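Wenn der Roboter mit anpackt

Wer im Internet ein Spielzeug bestellt, denkt selten darüber nach, wie es ins Paket kommt. Bei der Firma Rizzi in Pastgate liefen die Leute dafür früher den ganzen Tag durch die Halle. Sie suchten das Regal, nahmen die Ware heraus und legten sie in einen Karton. Manche gingen in einer Schicht viele Kilometer.

Seit Oktober arbeitet dort ein Roboter mit. Er heißt Odell. Odell ist ein Arm mit einem Greifer am Ende, laufen kann er nicht. Die Kisten kommen auf einem Band zu ihm. Er nimmt ein Teil heraus und legt es in ein anderes Fach. In einer Stunde schafft er 300 Teile.

Was ist daran schwer?

Für dich ist es leicht, einen Teddy aus einer Spielkiste zu holen. Du siehst ihn und greifst zu. Ein Roboter muss das lernen. Eine Schachtel ist hart und hat gerade Kanten. Stoff gibt nach und sieht jedes Mal anders aus. Eine Flasche rollt leicht weg. Darum wird mit ganz verschiedenen Dingen geübt - immer wieder und in immer neuer Lage.

Und die Menschen?

Die Arbeit ist nicht verschwunden, aber sie hat sich geändert. An jedem Roboterplatz passen jetzt 2 Leute auf. Fällt etwas herunter oder klemmt etwas, halten sie den Arm an und räumen auf. 3 Kolleginnen haben einen Kurs bei der Firma Brikov gemacht und stellen den Roboter nun selbst ein. Einige freuen sich, dass ihnen abends die Füße nicht mehr wehtun. Andere finden das Aufpassen langweilig und packen lieber selbst. Für sie gibt es weiter Packtische.
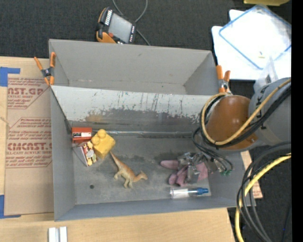

Technik und Arbeit

In der großen grauen Kiste liegen ein Dinosaurier, kleine Schachteln und etwas Rosafarbenes aus Stoff. Genau darüber ist der Greifer. Die Kabel und Schläuche am Arm gehören auch zur Maschine - durch Kabel fließt zum Beispiel der Strom.

Wörter zum Merken

Greifer: die "Hand" des Roboters.
Schicht: die Zeit, in der jemand an einem Tag arbeitet.
Automatisierung: Eine Maschine übernimmt Arbeit, die vorher Menschen gemacht haben.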